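FOR IMMEDIATE RELEASE
Sunday, March 20, 2022

Hekier opens its Hebden perfume workshop to the public and presents Fela, a new scent for skin and linen

HEBDEN – The perfume house Hekier has today opened the doors of its workshop in Hebden to visitors for the first time. On the same day the company presents Fela, an eau de toilette which was developed and blended completely in this building.

Fela was composed by the house perfumer Tamsin Escobedo, who worked on it for 2 years. She made 252 trial versions before she was satisfied with the balance between the bitter orange at the start and the dry hay note that stays on the skin in the evening.

"I wanted a smell that does not enter the room before you," said Escobedo. "The first versions were too sweet. In December we took out almost all of the vanilla, and after this the work went much faster."

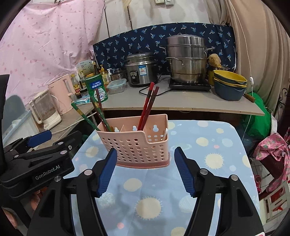

The formula contains 11 main ingredients. The lavender comes from a grower with whom Hekier has a contract since many seasons, and the hay extract is prepared in the workshop itself. After blending, every batch rests for 4 weeks in closed steel tanks. Then it is chilled, filtered and filled by hand.

Kelly Bainbridge, head of production, explained that the resting time was a subject of long discussion inside the company. "A shorter rest would be cheaper for us, and we tested it. But the hay became sharp, and three customers in our test group noticed it without being asked," she said.

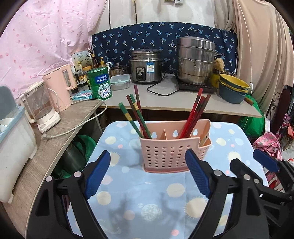 The guided visit takes place on weekday mornings and must be booked before arrival. Guests see the weighing room, the tank room and the small smelling room, where they can compare early trials of Fela with the finished one. Guests are kindly asked not to wear perfume on the day of their visit. Children are welcome when they come together with an adult.

Fela is sold in the workshop shop and by selected independent stores. Refills are available only in Hebden at the moment. The company is preparing a refill service by mail and will inform about it separately.
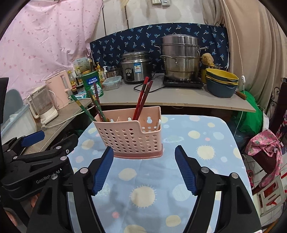

About Hekier

Hekier is an independent maker of perfumes and scented products for the home. The company was founded by Dorothy Dawber and is now managed by Bradley Garside. All products are blended in Hebden.

Press contact
Brenda Marsden, Press Office, Hekier, Hebden
Samples and ingredient lists for journalists can be requested from the press office.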